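How a Glaze Gets onto a Bowl

Clay comes out of the ground soft. Potters shape it, let it dry and heat it in a very hot oven called a kiln. After the first firing the clay is hard, but many kinds still soak up water like a sponge. The tiny holes in the clay are called pores.

Glaze closes the pores. It is a thin layer of glass. Before firing it looks like runny mud, made of water, clay and ground-up rock. In the kiln the rock powder melts and spreads. When the kiln cools, the melted layer turns into solid glass.
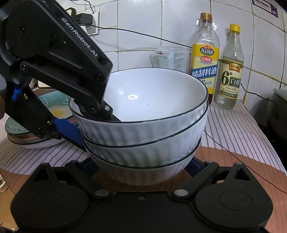 White ceramic bowls, stacked.

Color comes from metals. Iron can give brown or green. Cobalt gives blue. Copper can give green or, if the kiln is short of air, red.

Pictures on plates can be added in several ways. One is a transfer – a thin printed sheet that is soaked in water and slid onto the plate. The plate is then fired again so that the colors stick. Some plates for children are made of plastic, and their pictures are printed by other methods.
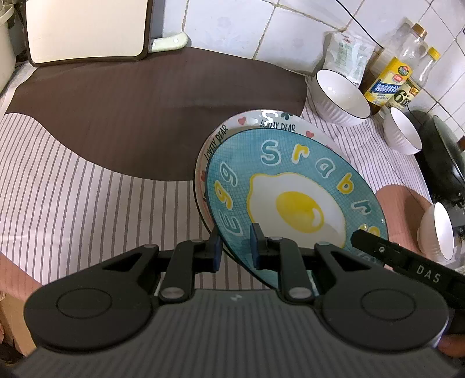
Try It: Test for Pores

You need an unglazed clay flowerpot, a glazed mug and a spoon.

1. Turn both upside down.
2. Put one spoonful of water on each base.
3. Wait 19 minutes.
4. Compare the two wet patches. Write down which one has shrunk more.

Text: Frida Kvaran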